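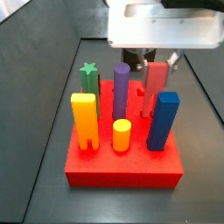 "Which one goes in first?"

"Whichever one you pick up."

Obsa Gebremichael wrote that down, because her aunt had said it as if it were a rule. She was minding the shop in March while her aunt had her knee done, and she had a notebook for all the things she was supposed to remember. The shop was called Tululeo. It sold used toys and puzzles, and it was 14 steps down from the street.

The foam peg set was the first thing she was asked to check. A man had left it on the counter in a bread bag and said his kids were finished with it. The rule at Tululeo was that nothing went on the shelf until someone had put it together from start to finish.

She cleared a place and set down the red block. The green star went in easily once she turned it a little. The purple cylinder went in any way she held it. The blue one was square and had to be pushed. She put the short yellow cylinder near the front, pulled it out, and put it back again because she liked how it sounded.

The two arches took longer. One was yellow and one was a pinkish red, and each stood on two legs. She tried the yellow one in the wrong spot and it leaned. She moved it and it stood up straight.

There was still a hole with nothing in it.

She shook out the bread bag and got crumbs. She looked under the counter and found a pen from Girkico Heating and a dead battery. Then she called her aunt.

"There's a hole left over," she said.

"What shape?"

"I can't tell. It's dark in there."

"Put your finger in it."

Obsa put her finger in. It didn't tell her much.

"Is the man coming back?" her aunt asked.

"He didn't say. He had a Hirose Street parking ticket on his windshield and he was in a hurry."

"Then write on the tag that there's a hole left over. Don't write that it's missing a piece. We don't know that."

Obsa wrote it on the tag. She set the price low, thought about it, and left it low. The block went in the window next to a wind-up duck.

At 4 o'clock a woman came down the steps with a boy in rain boots. He went straight to the red block and pulled out every peg. He lined them up on the window ledge and put them back in, starting with the star. When he got to the empty hole he looked at it for a while. Then he took a bottle cap out of his pocket and dropped it in.

"We'll take it," the woman said. "How much?"

Obsa read her the tag. The woman paid in coins, and the boy carried the block up the steps himself, holding it flat with both hands.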